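Somboon word list, read me first

Hello! I'm Deirdre Rafferty and I put this list together because I kept losing my notes on the names people use for beads, clasps and bracelets. It's a plain text file of 2,000 entries, one per line, with the everyday name first, then any other spellings, then a short note on where I came across it.

Most of the words came out of old sale leaflets and shop price lists. Waraporn Inthanon sent me a big batch of Thai terms (thank you!!) and Theerawat Srisuk went through them fixing my dreadful spelling. Heikki Riihimäki wrote the little script that sorts everything, so if the order looks odd, blame my typing before his code.

What's in the folder:
words.txt, the list itself
sources.txt, where each word came from
doubtful.txt, 71 entries I'm not happy with yet

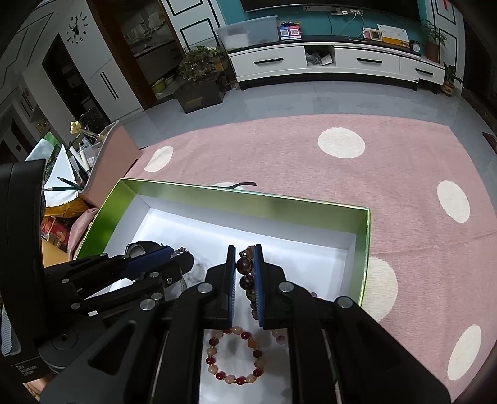
Beads, and the green-sided box.

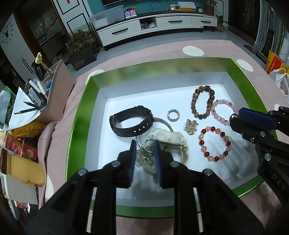

Can I use the list in something I'm selling?
Go ahead, as long as you name the list somewhere and pass on any corrections you make. I don't need a cut, but I'd love to see what you've done with it.

Known problems: "rondelle" is in there 2 times with different notes, and I can't decide which to keep. Clasp names are a mess in general (lobster, parrot, trigger... same thing? sellers don't agree). There are 16 entries with no source at all, left over from a notebook I've since mislaid.

I'm hoping to get the next version out in August, with Sekar Nair's stringing terms added. If you spot something wrong, send me the line as it stands and the line as you think it should be.

Last changed 6 March 2023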